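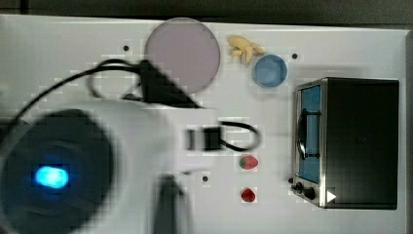
Do smaller plates really cut food waste?

Project report, Pankaj Rawat

The claim is everywhere. Give people a smaller plate and they will take less, eat less and throw less away. I wanted to know if it holds up in an ordinary student canteen, and I will say now that I doubted it from the start.

Two canteens agreed to take part. Grestetti uses large plates and Josatetti had already moved to smaller ones. Both buy their main meals from the same supplier, Haslinger, so the food was close to identical. I weighed the scraps at each for 11 lunches in September.

A pale, flat plate with a slightly darker rim is the kind most people picture when they hear "dinner plate", and it is easy to see why a portion might look lost on it. Looking lost is one thing. Ending up in the bin is another.

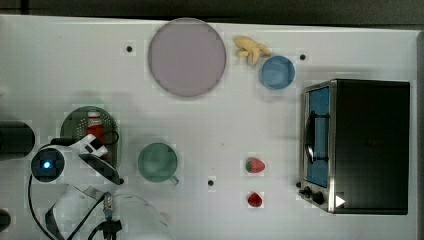 What I found

Large plates left 100 grams of waste per diner on average. Small plates left 70. On paper that is a win for the small plate, and the manager at Josatetti was pleased to hear it.

I am less sure. Josatetti charges for second helpings and Grestetti does not. Diners who pay for more tend to finish it, whatever it is served on. Josatetti also closes its hot counter earlier, at 1.30, so the late crowd gets sandwiches, and sandwiches leave hardly any scraps. I took the sandwich eaters out of the figures where I could, but the till records did not always let me.

Bowls were a problem too. Neither canteen had changed its bowls, and soup days looked much the same in both places. A round bowl like the light blue one below and to the right of the yellow toy would have counted as "other" on my sheet, along with side dishes. 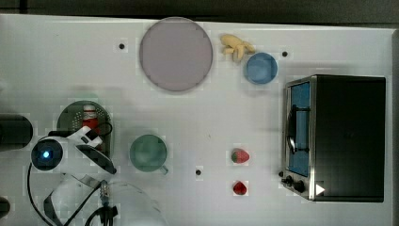
Did the size of the plate change how much people took?
Probably a little. Servings at Josatetti were lighter, but the staff there fill the plates, so it was mostly their choice and only partly the diner's.

Sauces deserve a mention. I had left them out of my first plan, and then found that ketchup and gravy made up 25 grams of the average scraps at Grestetti. The sauce there is free and comes from bottles on the tables. A red ketchup bottle left within reach gets used, and plate size has very little to do with it. 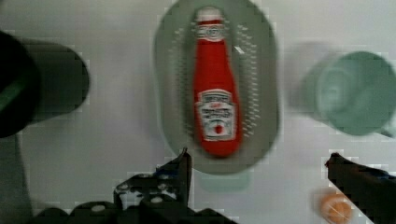

What would make the test fairer?
One canteen, one menu and one price list, with only the plates swapped over halfway through the term. I asked Grestetti about this and they said the cost of new plates was too high for a trial.

The leaflet from Trerkier, who sell the smaller plates, mentions none of these problems. It gives no method and does not say where its meals were served – I wrote to ask and had no reply before the deadline. Until someone runs the swap properly, I would not advise Grestetti to spend money on plates. Moving the sauce to the counter would cost nothing, and I would like to see that tried first.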